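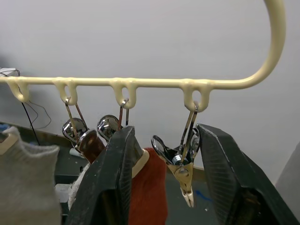
Figure 3. Small tools on a cream plastic hanging rack, with one loop left free.

4.2 Hanging things up

I went into this part of the study expecting drawers to win, and I was wrong! Of the 496 storage spots we logged in people's hobby corners, 392 were some sort of hook, loop or peg (Hajar Kamel did the coding, and I checked it over two very long evenings in October). The rack in Figure 3 is a nice modest case. Each tool hangs from its own bit of wire, so you can lift off the pliers without disturbing the neighbours, and the shiny heads are easy to spot even when there's soft, fuzzy stuff crowding in underneath.

I'm fond of the empty loop. Salem and Morsy, in their Bretura interviews, call this sort of gap a "waiting place", and our people talked about theirs in much the same way – one told me she'd never fill hers, as she liked having somewhere to put a thing down mid-job. Fadwa Bouazza reads it differently and thinks a gap mostly means something has wandered off to the kitchen. We come back to that quarrel in 4.3, where the tins and jars get their turn.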